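Jindell Tableware Lending Library
Frequently Asked Questions
Last updated Nov 22, 2018

The Jindell Tableware Lending Library provides plates, bowls, serving dishes and table linens to households and community groups in the Gellamar area. The following answers cover the questions received most often at the front desk. Members who need further help should contact the desk during opening hours.

MEMBERSHIP

Who may join the library?

Membership is open to any adult who lives, works or studies in Gellamar. Schools, places of worship, clubs and charities may hold a group membership, provided that one adult is named as the person responsible for each loan. Businesses that serve food for profit are not eligible.

How do I apply?

Applications are accepted in person at the Bashir Street desk. Please bring a photo ID and one item of mail showing your current address. Students may present a school ID and a letter of enrollment in place of the mail item. Cards are issued at the time of application.

What does membership cost?

The annual fee is $40 for a household and $60 for a group. The fee covers all loans made during the year. Reduced rates are available on request, and no proof of income is required to ask for one.

BORROWING

How many pieces are in the collection?

The lending collection holds 836 pieces, not counting linens. Most are ceramic. Matching sets are kept together on the shelves and are listed in the catalog under a single set number. Single pieces, including serving bowls with painted decoration, are listed one by one.

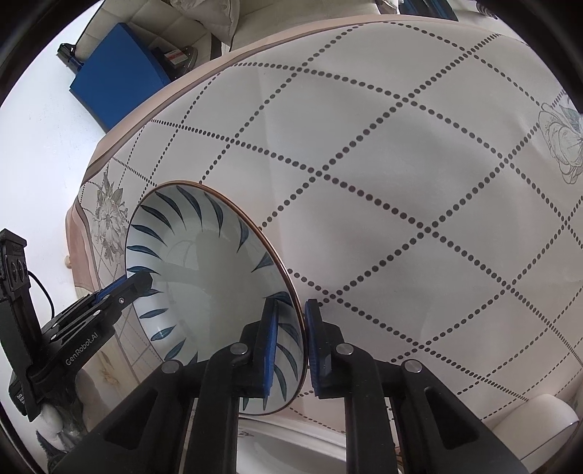
How long may I keep the items I borrow?

Household loans run for seven nights, and group loans run for ten. The day of collection is not counted. A loan may be renewed once, by telephone or at the desk, if no other member has reserved the same items.

Is there a limit on the size of a loan?

A household may borrow up to 60 pieces at one time. A group may borrow up to 300 pieces, subject to what is available. Requests for large loans should be made at least two weeks ahead so that staff can check and pack the items.

Can I reserve particular items?

Yes. Reservations may be placed up to three months before the date of collection. Each item in the catalog has its own number, and members are asked to quote that number on the request form. Descriptions such as "the blue set" are not sufficient, as several sets may match.

Reserved items are held until closing time on the day of collection. If you expect to arrive late, please notify the desk before closing.

May another person collect my loan?

Another adult may collect on your behalf if you have given the desk written notice of that person's name. The cardholder remains responsible for all items until they are returned and checked in.

CARE AND CLEANING

Must items be washed before they are returned?

All plates, bowls and serving dishes must be returned clean and fully dry. Items that come back with food on them will be washed by staff, and a cleaning charge will be added to the account. Linens should be shaken out and returned unwashed in the bag provided. The library launders all linens between loans.

May I use a dishwasher?

Check the label on the storage crate. A green label means that the contents may be washed in a dishwasher. A yellow label means hand washing only, using mild soap and a soft cloth. Pieces with a metallic or hand-painted finish are always given a yellow label. Scouring pads and bleach must not be used on any item.

May items be used in an oven or microwave?

No item in the collection may be placed in an oven. Plain pieces with a green label may be used in a microwave for short periods. Yellow-label pieces may not be heated in any way.

How should plates be packed for the return trip?

Plates should be packed upright in the slots of the crate, with one felt sheet between each pair. Bowls are to be nested no more than four deep. Please do not place linens or loose cutlery in the same crate as ceramics.
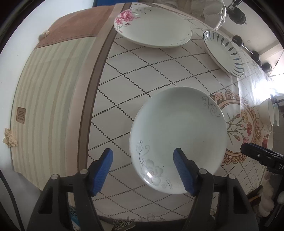 Crates should be carried level and secured so that they cannot slide in a vehicle. Members without a car may ask for the smaller crates, which have a shoulder strap and hold a setting for six. The Buvus delivery service, run by the library for group members, will collect packed crates from any address in Gellamar for a set fee.

DAMAGE AND LOSS

What happens if I break something?

Report the breakage when you return the loan, and bring the pieces if it is safe to do so. The first broken item in each membership year is forgiven. After that, the account is charged the replacement cost shown in the catalog.

What if an item was already chipped when I received it?

Each crate contains a condition sheet listing known chips, cracks and worn areas. Please compare the sheet with the contents on the day of collection and report any difference by the end of the following day. Chipped items reported in this way are withdrawn from use, and the member is not charged.

Are there late fees?

A fee of $2 is charged for each night a loan is overdue, whatever its size. Borrowing is suspended once unpaid fees reach $40 and is restored when the balance is cleared.

DONATIONS

Does the library accept donated tableware?

Donations are accepted throughout the year, except during the last two weeks of November, when the desk is fully occupied with holiday loans. Complete sets for six or more are preferred. Items with cracks, crazing or unknown glazes cannot be accepted for food use. Donors receive a written receipt at the desk.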